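Le tri du mois de septembre
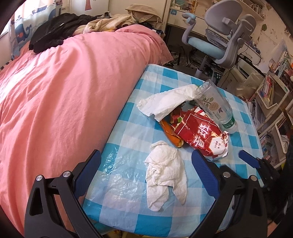
Couette rose, vêtements en tas, et des baleines au rideau.

Septembre. Les placards débordent, on se dit qu'on va s'y mettre. On s'y met mal, en général. Agnes Munro, elle, en a fait un métier : 60 euros la séance, thé compris, et pas de sermon. Sa règle tient en une ligne. On sort tout, on ne garde que ce qu'on a porté depuis l'hiver.

Sauf que. Le manteau de la grand-mère, on en fait quoi ? Thilini Dissanayake l'a gardé dix ans sans le mettre. Puis revendu 35 euros, un matin, sur un coup de tête. Des regrets ? « Deux jours. Après j'avais de la place pour mes bottes. »

Côté revente, justement, ça se bouscule. Chez Jaltwood, dépôt-vente de quartier, 74 pièces arrivées en une seule matinée, dont la moitié refusée. Boutons manquants, cols jaunis, laine feutrée. Struan Niven, au comptoir, demande juste qu'on lave avant. Et qu'on vide les poches ! Il a une boîte pleine de clefs que personne ne réclamme.

Le reste part au don, ou en chiffons. Les draps usés font de très bon torchons à vitres, coupés en carrés, sans ourlet. Les chaussettes seules, on verra au printemps.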